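Chapter 4
Learning from Demonstration

Show the robot what you want and it will learn. The claim is old, and it deserves a hard look. Catherine Leckie gave her Hallau arm 204 demonstrations by remote control, all in simulation, and the policy still failed on starts she had not shown it.

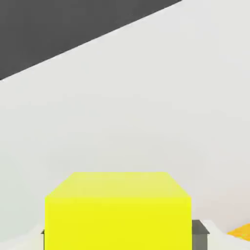 Were 600 demonstrations the cure? Perhaps, if the operator varied them. Many don't. This chapter asks what a demonstration really records, and how much of it is the operator's habit.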